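Ticket 300-27: Pouch, fruit print. Bottom seam not lying flat
Product line: Laltumton flat pouches
Opened by: Morfudd Gethin
Assigned to: Vilho Niskanen
Status: Closed, no replacement
Last updated: Jun 24, 2026

Reported problem

Customer bought two flat pouches from the Laltumton range, one plain and one with the fruit print on light blue. The plain one is fine. On the fruit print one the bottom seam runs wavy when the pouch is laid on a table. Customer asks whether the seam is failing and whether ironing will fix it.

Customer has washed the pouch once, at a setting she does not remember, and dried it over a radiator. No open stitches found by the customer. Zipper runs normally.

Initial checks requested (Gethin)

1. Empty the pouch completely, including the corners.
2. Lay it on a hard, flat surface. A bedspread or sofa will give a false result.
3. Smooth from the center toward both ends with the palm. Do not pull on the ends.
4. Leave for 16 hours without weight on top, then look at the bottom seam again.

Customer reports steps 1 to 4 done. Seam still slightly wavy. No change between evening and morning.

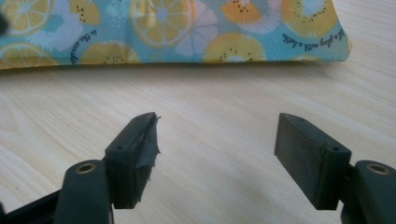
Assessment (Niskanen)

The waviness is gentle and runs along the seam without a sharp pucker at any one point. A pulled thread normally gathers the fabric in one place and leaves the rest straight. Uneven shrinkage between fabric and lining is more likely, given the radiator.

The print continuing right into the bottom seam, with fruit slices meeting the edge, is normal for this fabric. The cloth is cut from a continuous repeat and motifs are not centered on the panel. Same applies to the script. Not a fault.

Advice sent to customer

Turn the pouch inside out. Press the lining side only, low heat, no steam, with a cotton cloth between iron and lining. Keep the iron off the zipper. Let it cool flat before turning it back. Repeat once if needed, then stop.

Future washes: by hand, cool water, dry flat away from heat.

Follow-up

Customer pressed the pouch once. Seam improved but not fully straight. She accepts this and does not want to send it in.

Internal note (Jolanta Wasilewska): care card for this range says "wash gently" and nothing on drying. Text change requested for the August reprint. Linked to Usum ticket 100, same complaint, plain gray pouch.

Reopen if stitches part or the lining shows through at the seam.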